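4. Building the stacking cell

By May the arms had been bolted down, unbolted and bolted down again, and the bench in the shared workshop had more holes in it than the plan called for. My supervisor, Vimala Gounder, asked whether the extra ones were ventilation. I have left them out of the drawings.

The task was set as the simplest thing two arms could be asked to do: pick up a coloured cube, put it on another cube inside a taped square, let go. I named the control program Relport, mostly so that I would have something to swear at by name. It keeps a list of taught positions and moves the gripper between them in order. There is no vision in this version. If a cube is not where Relport believes it to be, Relport closes on air with great confidence and carries on.
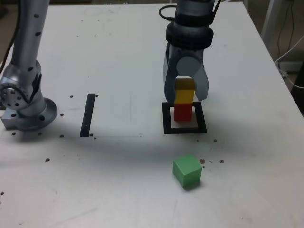 Figure 6. Gripper open over the yellow cube, with red underneath. The green cube is outside the square.

The square was laid by hand in black tape, and its position was measured from the edge of the bench. This was a mistake, as the edge is not straight. Measuring from the base of the left arm instead took most of a Wednesday and removed nearly all of the sideways error.

Height was harder. A gripper that lets go too high drops the cube, and one that lets go too low pushes the bottom cube into the bench -- the motors complain about this before the cube does. I settled on a release height by trial, changing one number at a time and writing the result in a notebook.

4.1 Results

Over 174 attempts at a two-cube stack, 38 failed. Most of the failures came in the first two evenings, before the re-measuring, and I have kept them in the total because they took just as long as the others. Three-cube stacks were tried and are discussed in section 5, briefly.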